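Home > Laundry and linen > Gadgets
10 Oct 2021

Utik's hand-held folding gripper: tips before you pay for the trial

Utik rents out a two-fingered gripper that you hold over the washing while you fold. The recordings go off to Jenance, who say they will use them to teach a folding robot your way of doing things. The trial costs 60 pounds and runs for 2 weeks. I have my doubts, but if you've already signed up these may save some temper.

Sort by slipperiness first. Cotton and fleece are easy to pinch. Satin slides off anything, so leave it till last or do it by hand.

Do up hook-and-loop straps before you wash. Left open they grab every bit of fluff in the drum, and a clogged strap won't hold.

Pinch a strap across its width, near the end, and lift slowly. Yanking drags the cloth under it along too.

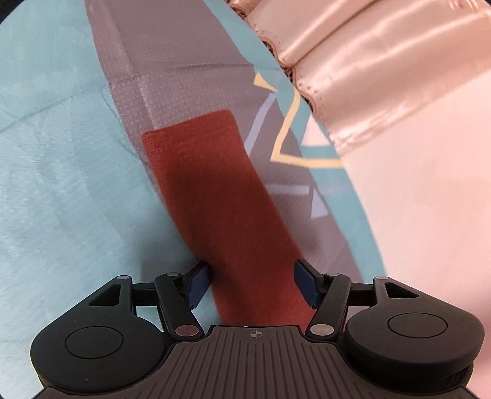

Don't chase the numbers. The leaflet promises a robot that knows your cupboard after 100 folds, and I can't find who tested that. The sales page says 768. I wrote to ask which it was and got a voucher.

Wipe the finger pads with a barely damp cloth. No fabric softener - it leaves a film.

Read the returns page as well. Postage is yours, and the deposit comes back in its own good time. I sent mine back in July and still fold towels on the bed.

More in Gadgets: Promodden steam brush, is it worth it?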